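Datasets > Language > Kivi Spelling Notes > README

# Kivi: 400 kitchen-table spelling mistakes

Hi! If you landed here from the Isance forum, welcome. Kivi is a small, hand-typed collection of spelling mistakes made by grown-ups writing by hand, mostly shopping lists, notes to roommates, phone messages and the odd recipe. There are 400 entries and I typed every one of them myself, so any typo in the typos is on me (more on that mess further down).

Last updated Oct 9, 2020.

## Why I made it

I teach an evening writing class for adults in Cledley, and I kept running into the same problem. Every spelling list I could find was either built from kids' schoolwork or from people typing on keyboards. Keyboard mistakes are a different animal! You get "teh" and "adn" all day long, and my students never write "teh" with a pen. They write "definately" and "resipe" and "brocoli", and one person wrote "zuchinni" four different ways on one page, which I love.

So I started keeping a notebook, then a spreadsheet, and now there's a README, apparently.

## What's in the file

One file, kivi.csv, plain UTF-8, comma separated. The columns:

- `id`: a number, no meaning, don't sort by it and expect anything
- `written`: what the person wrote, exactly, capitals and all
- `meant`: what they told me they meant
- `kind`: list, note, message, recipe or other
- `type`: my guess at the sort of mistake (doubled letter, dropped letter, sound-alike, swapped, mixed)
- `surface`: paper, card, whiteboard or envelope
- `remark`: whatever I felt like adding

The `type` column is the one I trust least. I labeled everything twice, a few months apart, and I disagreed with myself on 60 entries. For those I went with the second go. Guangming Deng, who runs the class next door, looked over the sound-alikes and talked me out of a bunch of them, and he was right about nearly all of it. We still don't agree on "sossage".

## How I collected it

People brought in their own notes, or copied the mistake out onto a slip for me. I asked each person if it was okay to use, and anyone who changed their mind got taken out. No names, no addresses, no phone numbers. If a note had somebody's name in it I swapped in a plain `NAME`, and that's why you'll see things like "tell NAME the plummer came". No scans either. I know some of you want the handwriting, but handwriting is personal and I'm not putting it online.

I started out with 300 entries from the May class and added the rest over the summer. The later ones lean heavily on recipes, my fault, as we did a cookbook unit and everybody got very into it.

## The surface column

I added this one after Violeta Jara asked if people spell worse standing up than sitting down. Great question, no idea! What I can tell you is that the whiteboard notes are short and full of dropped letters, and that people fix a lot more of them, because wiping a word off is so easy. I only recorded what was left once they were done, so the whiteboard rows probably look tidier than they should. Keep that in mind before comparing them with the paper rows.
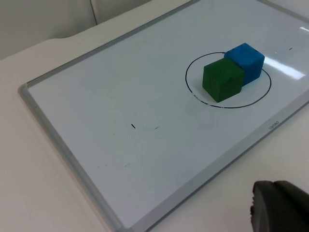 A whiteboard lying flat on a white tabletop.

## Things that are wrong with it

- Most entries come from one town and one class. Please don't write "adults spell like this" off the back of it.
- `meant` is blank in four rows. The writers couldn't remember either.
- Excel turned one entry into a date in the first release. Fixed now, but if you grabbed the old copy, grab it again.
- American spelling is treated as correct all the way through, so "flavour" is in there as a mistake. Sorry, Oluwaseun.

## Using it

Go ahead and use it for teaching, quizzes, spell checkers, whatever you like. A mention is nice. Emiliano Mansilla made a loader for it in Gradier, and you'll find that in the `extras` folder. Questions about the loader go to him, please, I only know how to open the file and scroll.

## Comments

**Iara Ledesma**
Used this with my own group and "resipe" got the biggest cheer. Any chance of a Spanish one? I have a drawer full of notes.

**Oluwaseun Bashir**
"Flavour" is not a mistake and I will be filing an issue.

**Violeta Jara**
Thanks for adding my column! Row 212 says envelope but the remark talks about an index card, so one of them needs fixing.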